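Search this site
6 min read
35 shares

The Handshake Is Not the Contract

My father sold and repaired boat trailers, and he would have told you that a man's handshake was worth more than any paper a lawyer ever charged for. I loved him dearly and I still think about him every time someone comes into my office, sits down across from me and says, "Well, we had an understanding."

I have come to dread that word a little. I hear it from good people, mostly, people who lent a brother-in-law the money for a food truck, or who let a neighbor run a driveway across the corner of their lot, or who built a set of kitchen cabinets on the strength of a phone call. They are surprised when I tell them that an oral agreement can very often be enforced (it can, in a great many situations, and plenty of folks walk away from a good claim thinking otherwise). Then they are disappointed when I ask what it said.

Take two people I know, who have both said I may tell this. Rhea Mercado and Ifeanyi Balogun went into business together refinishing furniture under the name Skumow. They had been friends since high school, they rented a unit on the Gundunel side of town, and they agreed over a plate of nachos to split everything down the middle. For 4 years that worked beautifully! Then Ifeanyi wanted to go back to school, and they had to figure out what "everything" meant. Did it mean the tools Rhea had brought with her from her old job? The customer list? The seven dining chairs sitting half sanded in the back, already paid for by a restaurant called Molura?

Neither of them was lying, and I want to be very clear about that, because people assume a dispute needs a villain. They each remembered the nachos perfectly well. They simply remembered two different conversations, and each had been living by their own version the whole time without it ever mattering.

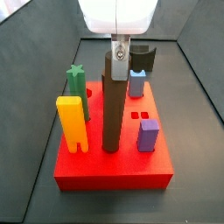
What would have saved them was a single page. It didn't need Latin in it, and it didn't need me. It needed who was putting in what, who got paid first, and what would happen if one of them wanted out, with two signatures at the bottom and a copy in each glove compartment. I have seen perfectly good agreements written on the back of a feed store receipt, and I have seen long ones full of "heretofore" that left out the price.

Now, some agreements really do have to be in writing before a court will enforce them, and the sale of land is the one that trips people up most. The rules and the exceptions vary from state to state, so please ask somebody where you live before you rely on a column. But even where the law doesn't insist on paper, I wish we would stop treating it as an insult. My friend Namboodiri at the hardware store says asking for it in writing makes him feel like he's calling his customer a crook. I feel it makes you the kind of person who wants to still be friends in January.

Rhea and Ifeanyi did settle, by the way, one long Thursday at my conference table. She kept the tools and he got a check. They wrote it down.

12 comments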